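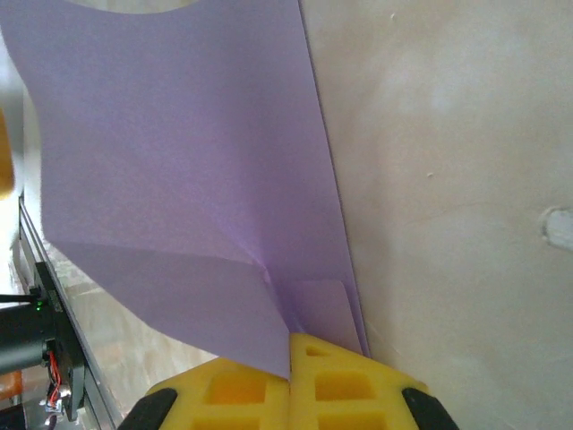
教学观察:折纸课题应当留在机器人社团的评分表里

2024年4月19日,星期五

本学期末,普伦德顿(Plendton)中学联合机器人社团将修订学生课题的评分办法。征求意见稿中有一项改动,拟把“柔性材料操作”从必选课题降为自选课题,理由是该项完成率偏低,占用调试时间过长,且成绩难以量化。笔者参与社团指导工作多年,对上述困难并不陌生,但认为这一改动有欠妥当,谨陈述意见如下,供各校指导教师及评审组参考。

一、纸张是一种严格的教具

现行必选课题共三项:积木分拣、容器搬运、纸张折叠。前两项的对象是刚体,形状固定,学生只需确定位置与姿态,其余可交给程序。纸张则不同。夹爪一旦合拢,纸面随即变形,褶皱向夹持点聚拢,原先标定的边线也随之偏移。用镂空结构的黄色软指夹住一张淡紫色的纸,使其近乎直立,在旁观者看来是十分简单的动作,学生却必须先回答一连串问题:从何处下手,夹持多深,折痕应当落在哪一侧,纸的右缘靠近墙面时如何避让。

这些问题没有现成的参数表可查。社团高年级组所用的训练记录中,有关折纸的部分篇幅最长,涂改也最多。指导教师纳迪娅·帕西奇尼克(Nadiia Pasichnyk)在去年12月的校际交流会上曾指出,学生在分拣课题中学会的是执行,在折纸课题中才开始学习观察。笔者赞同这一判断。观察能力在评分表上不易体现,但在学生后续的设计中处处可见。

二、完成率偏低不足以成为降级的依据

征求意见稿引用了本年度的统计:参加必选课题的34支队伍中,在规定时间内完成全部折叠步骤的为少数。评审组据此认为课题难度过高。笔者以为,此处混淆了课题难度与评分方式两个问题。

现行办法只对最终成形的作品计分,满分100分,折痕偏差超过限度即不得分。一支队伍即使正确完成了夹取、提起、翻折,只要最后一道折痕歪斜,所得分数便与未能启动的队伍相同。在这样的规则下,完成率偏低是必然结果,修改规则即可,不必取消课题的必选地位。建议将总分拆为过程分与结果分两部分,对夹取稳定、折线选择、失误后的恢复分别评定。其中“失误后的恢复”尤应单列。纸张起皱以后,队伍是继续执行原定步骤,还是松开重来,或是调整夹持点,最能反映程序设计的水平。

三、关于时间与经费

有意见认为,折纸课题耗时过多,挤占了其他训练。费恩尼斯(Fernness)分校的埃克哈德·哈伯科恩(Eckhard Haberkorn)老师提供过一份较为详细的记录:该校队伍一学期内共进行1,625次折叠尝试,历时28个训练日。单看数字,投入确实可观。但该记录同时注明,其中相当一部分尝试由学生在无人指导的情况下自行安排,失败原因亦由学生逐条填写。一个课题能够使学生主动重复到这种程度,并且愿意把失败写下来,在笔者的教学经历中并不多见。

经费方面,折纸所需耗材仅为普通彩纸,成本远低于积木套件。真正的开支在于软指的磨损与更换。此项可由各校统一采购解决,鲁尔赛德(Rurside)工坊今年已就此向社团提交方案,建议评审组在定稿之前一并审议。

四、对反对意见的回应

不同意见中最有分量的一条,是公平问题。各校设备条件不一,有的队伍使用带软指的夹爪,有的仍使用硬质平口夹爪,后者在处理纸张时明显吃亏。笔者承认这一差距存在,也认为必选课题应当以各队具备大致相当的条件为前提。谢氏(Hsieh)实验室曾提出由社团设置公用工位,各队轮流使用,程序自备。此办法在排期上有一定难度,低年级组的时段尤其紧张,但可以先在高年级组试行一个学期,再决定是否推广。

另有教师提出,低年级学生接触柔性材料为时过早,容易产生挫败感。对此笔者持保留态度。低年级组可以只要求对折一次,不考核折痕精度,由指导教师在旁协助标定。至于挫败感,积木分拣课题中同样存在,以往并未有人据此主张取消。

五、具体建议

综上,笔者建议评审组对征求意见稿作以下调整:保留柔性材料操作的必选地位;过程分与结果分各占总分的一半;低年级组另订标准;公用工位方案先行试点,试点期间使用硬质夹爪的队伍可申请延长调试时间。

各校如有不同意见,可在定稿会议之前以书面形式提交评审组,并请附上本校队伍的训练记录。记录不必整理成统一格式,保留学生的原始填写即可。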